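Home | Programs | Grants | Reports | Contact

We use cookies to keep this site working. Accept / Manage settings

Filed under: Grantee updates, Automation and work

Progress report to the Umcombe fund
Household chores strand, second period
Prepared by Bjarke Hauksdóttir, December 2, 2025

You asked for a plain answer on whether the machines can do chores yet. My answer is no, with a few small exceptions set out further down. The teaching side of the work is going well, and I have tried to keep that separate from the question of what has been learned.

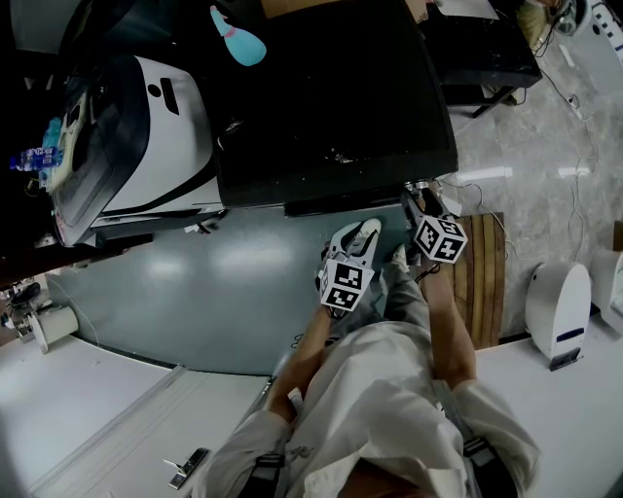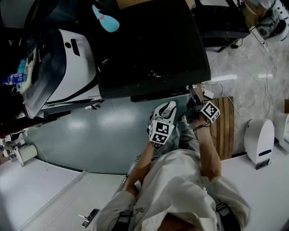
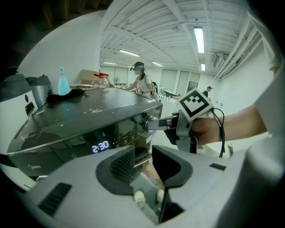

Work with the hand-held grippers. The microwave is in the third picture.

What the money has bought so far

Most of this period went on demonstrations. People do ordinary jobs with grippers in their hands, and the recordings go to Kettani, who train the control software. We agreed on 500 usable demonstrations for the period and have 212. The shortfall is mine to explain. In May I assumed that a person who can wipe a table can wipe a table with grippers after a short practice. Most of them can, but slowly, and they tire. A session that looked fine on the day often came back from Kettani marked unusable, usually when the markers on a gripper had been turned away for too long.

I would rather hand you 212 that hold up than 500 that don't. I would also have liked to know sooner how strict the checking would be, and I have said so to Kettani.

What the machine can do

We tried five chores on the Sterska arm, using software trained on the first batch. It can pick up a bottle that stands alone on a clear surface. It can push a microwave door shut if somebody has left it half open. Those are the two I would put my name to.

Wiping is poor. The arm makes the motion very nicely and misses the spill. Folding a cloth did not get far enough to be worth scoring. Opening the microwave worked on some tries and on others the arm pulled at the wrong side of the door – with great confidence, I should add. Zavex showed a video in the spring of a similar arm clearing a whole kitchen counter, and several of your trustees have asked me why ours can't. I have asked Zavex how many tries the video took and whether the counter was set up the same way each time. I have had no reply to either question.

Clutter is still the main trouble. A real counter has a cloth thrown over something, a bottle on its side and cables where you don't want them. People work around all that without thinking. The arm does well on the counter it was shown and badly when we move things a hand's width.

Shop-floor tasks

Not started. The plan had us sorting small parts by now. I don't want to begin until wiping is at least passable, and I would ask you to move that milestone to the next period.

Spending

Within budget. We underspent on travel and overspent on replacement gripper fingers, whose pads wear faster than the supplier suggested. No extra money is requested.

What I need from you

A decision on the shop-floor milestone. Also a view on whether the fund wants more chores or better results on the same ones. My own preference is to drop folding and put the hours into wiping and the microwave door. If the next batch of training brings no clear gain on those, I will recommend that we stop and write up what we have.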